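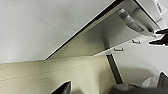 4. Wrist camera check

Do this before every session, even if the last team swears it's fine. Takes up to 6 minutes.

4.1 Power on, wait for the steady light on the base. Hands off the arm while it homes.

4.2 Open Puketti on the club laptop. Pick your arm from the list (Ayala or Steria, name is on the base).

4.3 Click Wrist View. If you get a black window, close it, reseat the cable at the wrist, try again. Don't pull on the cable itself, hold the plug.

4.4 Fingers should show at the edges of the view. If you can't see any finger at all the mount has slipped. Loosen both screws, turn the camera back, tighten. Finger tight plus a quarter turn, no more.

4.5 Point the wrist up, then down, slowly. Picture should keep up with the arm. If it lags, shut everything else on the laptop. Yes, the music too.

4.6 Save one still as your reference. Team name first, then the task.

CAUTION: speed stays at 40 until Luzius Fuchs or another mentor has signed your sheet. Stop button within reach of whoever is NOT driving.

Note: a tilted view is normal, the camera turns with the wrist. Don't try to level it in software, you'll only mess up the training set for everone else.

5. Kitchen task (Stesa round)

5.1 Read the task card out loud. Both drivers.

5.2 Head camera on. Check that the sink, the counter either side and the cupboard handles are all in view.

5.3 Arm out of the way before you take the start still.

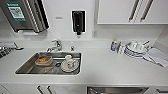
Fig. 5. Start still, head camera. Sink with cup, saucer and plate, drying rack to the right.

5.4 Compare your own still with Fig. 5. Doesn't need to match to the millimetre but the cup goes on the saucer and the plate goes in the left half of the sink.

5.5 Tap off, and it stays off for the whole run. Gripper is not waterproof!

5.6 Start recording, say the run number, go. A run stops at 300 seconds wherever you've got to.

5.7 Dropped something? Stop, arm back to home, reset, new run number. Don't carry on with the old one. Keep the failed run, we want those as well.

CAUTION: no reaching into the sink while the arm is live. Press stop first, then reach.

Note: if the gripper won't close on the cup handle, see error 52 in the back pages. Usually the left finger pad. Spares are with Leopoldo Chávez, ask before you take the last pair.

5.8 When done: arm home, power off, laptop on charge, sheet in the folder. Wipe the counter down.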